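We booked the boat in February and sailed in July, which left me five months to read far too many charter forums. If you're thinking about chartering a sailboat for the first time with a group of friends, maybe my notes will save you a few evenings.

There were six of us, two of whom could sail. We went with Dabbas, a smallish charter outfit working out of the marina at Kurneck, mostly because they answered my emails the same day and didn't try to sell me a catamaran. The boat was called Susent. She was 18 years old and a little faded around the cockpit, but the sails were newer than I expected and the engine started every single time. I've owned cars I couldn't say that about!

The thing I'd do differently is the deposit. I paid the full refundable one on my card and spent the whole week wincing whenever we got near a dock. For 400 on top you could have the damage waiver, and next time I'm taking it, no debate.
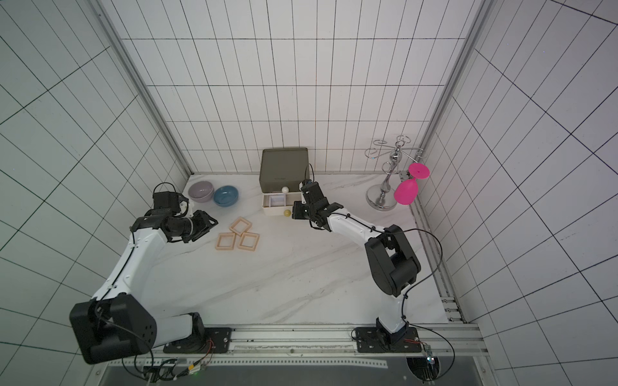
A reader wrote in after my planning post to say that the waiver usually leaves out the dinghy and its outboard, so check the small print before you feel too relaxed. I went back and looked, and yes, the Dabbas one leaves out both (plus the propeller, if you wrap a line around it). Good catch. I'd probably still pay for it.

Check-in took over two hours, and I was glad we didn't rush it. We opened every locker and every hatch, ran the anchor down and back up, tried both toilets, and found that one of the cabin lights was dead. The guy from the base wrote it all down on the sheet and swapped the bulb while we loaded groceries. Speaking of groceries - we bought way too much pasta and nowhere near enough water. The tank water on Susent was fine for dishes but tasted like a garden hose, so by the second morning we were down to juice. 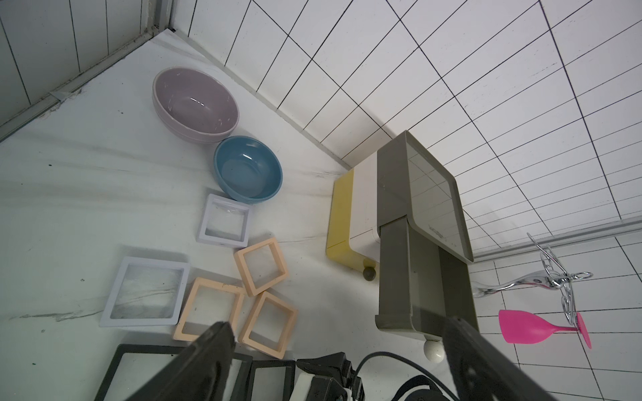

From Kurneck it's 21 nautical miles to Stisholm, and that was our big crossing. We left early, motored out past the breakwater in flat calm, and then got a lovely steady breeze on the beam for most of the way. I steered for a good hour and was unbearable about it at dinner. Two of our crew felt pretty rough for the first part (ginger candy helped one of them, the other just lay down in the cockpit and hated us all).

Stisholm harbor fills up fast in the afternoon. We got in just after lunch and had our pick of the visitor berths, and by four people were rafting up along the outer wall. You tie up stern-to, with a lazy line at the bow, and if you've never done that I'd practice it on a quiet dock first. Our first try was ugly. The second was fine, and the boat next door kindly pretended not to have seen the first one.

Showers are up the hill behind the fuel dock and take coins only. The bakery opens at seven. Get the cardamom buns. 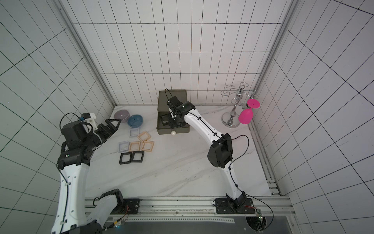
Posted February 2, 2022. Filed under: Sailing, Trip notes

We stayed a second night because the forecast turned, then had a bouncy but quick ride back to Kurneck with one reef in. Fuel for the week came to less than our ice cream bill. I've already asked Dabbas about dates for this summer, and Susent is free the second week of July, so now I just have to talk the seasick half of the crew into it.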